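Raluca Radu keeps the stockroom key on a ribbon around her neck, and she takes it off twice while we talk so that someone can fetch change. Her shop, Nollside, sells snacks from overseas on a short street in Zukildale, between a shoe repair counter and a dentist. It opened nine years ago with one wall of shelves.

"I had 50 products and I thought that was a lot," she says. "I ate most of the first order myself."

Before the shop she worked in billing for a freight company called Geren. The job taught her how to read a customs form, and she says that was the useful part. The rest she learned from customers. In the first year people came in with wrappers folded up in their wallets, asking if she could get the same thing. She wrote the names in a school notebook, which is still under the register. The last numbered entry is 1,917.

"Half of those I never found," she says. "Companies close. Or they change the recipe and the person tastes it and gives it back to me."

Most of what she sells now is small: biscuit sticks, rice crackers, seaweed, hard candy, wafers. The margins are thin and the dates are short. She checks dates every morning before opening, starting at the door and working left. Anything with less than a month on it goes to a basket by the register at half price. Students know about the basket and come in at four o'clock, when she refills it.

I ask whether she picks by taste or by packaging.

"Packaging sells the first one," she says. "Taste sells the second one. I need the second one."

She has one full-time employee, Obinna Afolabi, who started as a Saturday helper when he was in high school and now does the ordering. He is the one who talked her into the mail boxes, a monthly mix sent out to subscribers. There are 164 of them at the moment. Raluca was against it.

"She thought people would complain about the choices," Obinna says from the top of a stepladder. "They do complain. They write very long emails. Then they renew."

The boxes are packed on the second week of the month at a long table in back. Nothing crushable goes on the bottom, and tall packets stand up along one side. He has tried paper filler, shredded paper and no filler, and he prefers none, packed tight. A customer named Trilok Mathur once sent him a drawing of a better arrangement. They used it for most of a year - it only stopped when the box supplier, Charpentier, changed its sizes.

Prices have been the hard subject lately. Shipping went up in May and Raluca held off raising anything until the summer. When she did, she put a handwritten sheet on the door listing every change. A few regulars told her it was too much information.

"I would want to know," she says. "If my crackers went up 30 cents I would want to see it in writing."

She doesn't plan to open a second shop. A landlord across town offered her a space with three times the floor and she went to look at it, mostly to be polite. It had good light and no storage. She was back at the register by lunch.

What she would like is a better freezer, and a week off. Her sister has offered to cover, but her sister gives things away to children. Raluca does too, she admits, though she keeps it to one piece each and only if they ask properly.

Toward the end a man comes in looking for a plum candy he had as a boy. He can't remember the name, only that the wrapper was green. Raluca gets out the notebook and starts turning pages.

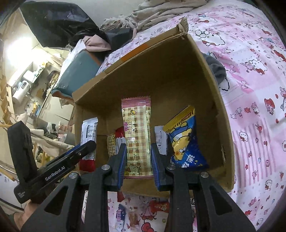 Snack packets standing upright in a cardboard box, on a Hello Kitty bedsheet.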